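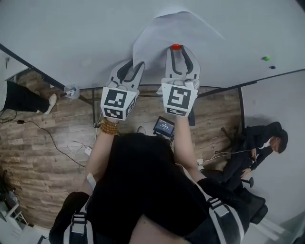

The Red One Goes Under the Cloth

Dilek Ağca had inherited the table, the cloth and the three little balls from an uncle who once ran a magic act called Dursun the Unlikely. She had also inherited his audience, which was Zerrin Polat.

"Red, green, blue," said Zerrin from her chair. "I know how this goes. The red one vanishes."

"You could pretend not to know."

"I pretended for your uncle. I was younger then."

Dilek pulled the white cloth toward her. Dursun used to make it stand up in a peak, like a sail. Hers looked like something a guest had left on a plate. She pinched one corner and it stayed up by itself, which she decided to count as a trick.

"Was that it?" said Zerrin.

"That was atmosphere."

The green ball and the blue ball had no part in the act. They were there to be looked at while the red one went about its business, and in June, at the Urska Hotel, the blue had rolled off the table and been followed, with real interest, by the entire front row. Dilek still thought of it as her best night. The hotel had paid her in soup.

She laid the cloth over the red ball, said the word her uncle always said (it was the name of a dentist he disliked) and whipped the cloth away.

The red ball sat where it had been.

"Oh, that's new," said Zerrin, leaning in.

"It's meant to be gone."

"It was always gone with him. For 10 years, gone, gone, gone. I used to sit there and wonder what it would be like if it stayed."

Dilek looked at the ball. She tried the dentist again, louder. She dropped the cloth, bunched it, gave it a shake and uncovered the same small red ball, which by now she was beginning to take personally.

"Marvelous," said Zerrin, and clapped five times, which was five more than Dursun had ever got out of her. "How do you do it?"

A magician does not say. Dilek folded her arms, looked mysterious for as long as she could manage, and asked whether Zerrin would care to see it not disappear again.

Zerrin moved her chair closer.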